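Comparing grippers at Jemdale: a conversation with Sebastian Căpraru

The handling laboratory at Jemdale has spent much of the past year on a single question: which of the grippers now in use across the institute's projects should be kept, and for which tasks. Sebastian Căpraru, who leads the comparison, received us at the laboratory in August, when the second round of trials had closed and the report was in draft.

The work began, he explained, with a disagreement between two project groups. One had used the Wumbei parallel gripper for several years and saw no need to change. The other had bought the Cusmont, a newer design with softer fingers, and reported far fewer dropped objects. "Both groups were right about their own work," Mr Căpraru said. "The difficulty was that they had never picked up the same things. One was handling small boxed parts and the other was handling cloth and fruit. You cannot place those figures side by side."

The laboratory therefore drew up a common list of objects and a fixed order of trials. Each gripper was to attempt every object from the same starting positions, under the same controller and at the same speed. In all, 2,732 grasps were attempted in the two rounds, of which 2,322 were judged successful. A grasp was accepted only if the object was lifted, held for the full interval and set down within the marked area.

Asked whether that standard was too strict, Mr Căpraru said that it had been discussed at length. "There was a view that a lift is a lift. I did not share it. If the object turns in the fingers on the way across, the next machine in the line will not find it where it expects to. We kept the rule, and I would keep it again."

The choice of arm received less attention at the outset than it later required. The first round was carried out on an older arm that had already served on two other projects, and the results for thin objects varied from one session to the next in a manner that could not be explained by the fingers. The team changed finger pads, then camera settings, then the lighting in the room. The variation remained until the mounting was examined.

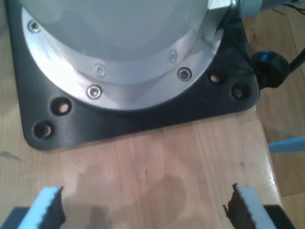 "People look at the fingers first, and I understand why," he said. "But every error below the fingers is carried up to them. A base that shifts by very little will put the fingertips in a different place altogether when the arm is stretched out. For a box that does not matter. For a washer lying flat on a table it is the whole result."

The procedure was amended accordingly. Before each session the fixings at the base are now checked and the arm is sent to three reference points; if any is missed, the session does not begin. The thin-object trials from the first round, 498 grasps, were set aside and repeated in full. They do not form part of the published total.

On the comparison itself Mr Căpraru was careful. The Wumbei gripper proved the more dependable on rigid parts with parallel sides, and its pads showed little change over the trials. The Cusmont was clearly better with soft or uneven objects, although its fingers needed cleaning more often and its grip became less predictable when they were dusty. A third model, loaned by Jutinari, was tested in the second round only – too briefly, in his opinion, for a firm judgement.

"I have been asked several times which one won," he said. "The report does not answer that, and I have asked that no summary of it should. There is a table of objects, and there is a recommendation against each. A group that handles mixed goods may well need to keep two grippers and accept the time lost in changing them."

The cameras were a further point of debate. A view from close to the fingers allowed the team to see how a grasp failed, whereas the overhead camera recorded only that it had. Reviewing the closer recordings was slow work, and for some weeks it occupied two members of staff almost entirely. Mr Căpraru considers the time well spent, since several failures first put down to weak grip were found to be poor approach angles, and these were corrected in the controller.

The laboratory intends to release the object list and the trial procedure together with the report, so that other groups may repeat the work on their own equipment. Mr Căpraru hopes that they will begin with the base check. "It takes a few minutes and a hex key," he said. "We lost most of a round before we did it."

A longer trial of the Jutinari gripper is planned once the loan has been renewed. The remaining question, that of wear over a full year of daily use, has been left to the project groups, who will keep their own records and return them to Jemdale.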